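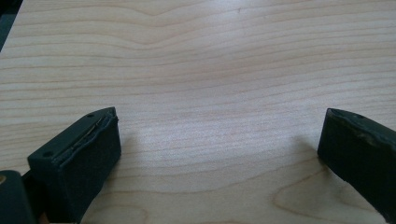
Search this board Advanced search Go

Wobbly table at the cafe, do you say something or fold a napkin?

tamarack_jo
Ok I need opinions. My sister and I meet for coffee every other week at Kokkonen, the little place next to the tire shop in Wakley. I love it, the cardamom buns are ridiculous. But the two-top by the window rocks like a boat. Every single time. Last visit I folded up a napkin and stuck it under the leg and my sister was mortified, like I'd taken my shoes off. She says you either tell the staff or you move. I say everybody does the napkin thing. Who's right?

Posted 24 January 2023

biscuit_era
Napkin. Always napkin. I've been doing it since high school and no one has ever said a word to me.

Gillespie MacLeish
I waited tables for 8 years and I'm with your sister, sorry! We'd find these gray wads of napkin on the floor at closing, stuck down with soda, and guess who got to scrape them up. Tell somebody. Most tables have a screw foot and it takes ten seconds to turn it. I would much rather have fixed it than mopped a latte off someone's lap.

biscuit_era
Fair, but when I have told somebody, they went and got a napkin and folded it for me. So.

Gillespie MacLeish
Ha, ok, yes. I have been that person. On a Sunday-brunch kind of rush you do what you have to do.

pool_noodle_dad
Rotate it!! If it's a four-legged table and the floor is the problem (old buildings, the floor is nearly always the problem) you can turn the table a little at a time and usually hit a spot where all four feet touch. A quarter turn is the most you should need. My kids think it's magic. Doesn't work if one leg is just short, and doesn't help much with a long table because then you're sticking out in the aisle.

tamarack_jo
It's a round one with the single post and the X foot, does that count?

pool_noodle_dad
Yep, four feet on the X, same idea. Even better with a round top because it looks the same whichever way you turn it.

Iona Jardine
I'll be the grump. Moving the furniture around in somebody's business is worse than the napkin. My aunt ran a lunch counter called Brallirix when I was a kid and people were forever dragging tables together and then leaving them that way, and she'd be out there putting it all back before the next wave. Sit down, drink your coffee, keep your hand on the cup. It's a wobble. You'll live.

pool_noodle_dad
Turning it two inches isn't dragging it across the room, come on.

Iona Jardine
Two inches times every customer who read your post!

marmalade_k
Can I ask a related one? What do you all do at home? My kitchen table started rocking when we put in the new floor and I've been through the felt pads, the cork pads, and those little plastic wedges. The felt squashed flat in a month. The wedges are fine until somebody vacuums.

Gillespie MacLeish
Flip it over and see if the leg bolts are loose before you shim anything. Ours was a loose bolt the whole time and I'd been blaming the floor for years.

marmalade_k
Just crawled under there with a flashlight. One of the bolts spins with my fingers. I'm embarrassed. Going to find the wrench.

biscuit_era
Meanwhile I have sugar packets under my desk at work and have since last March. Real sugar, don't use the pink ones, they go flat.

Iona Jardine
You're going to get ants.

biscuit_era
No ants so far. I'll report back.

tamarack_jo
Update, we went back this morning! I was brave and mentioned it at the register, and the girl said "oh the window one, yeah," and came over and turned one of the little feet with her hand. Solid for a good twenty minutes. Then it started again, just a tiny bit, and my sister looked at me and I looked at her and she got the napkin out of HER purse. I'm counting that as a win, though she says it doesn't count if you've asked first.

Gillespie MacLeish
She's got a point. Did you at least take it with you when you left?

tamarack_jo
I did! It's in my coat pocket right now with half a bun.

Iona Jardine
I still say hold your cup.

Contact us | Copyright Emunus Boards | Back to top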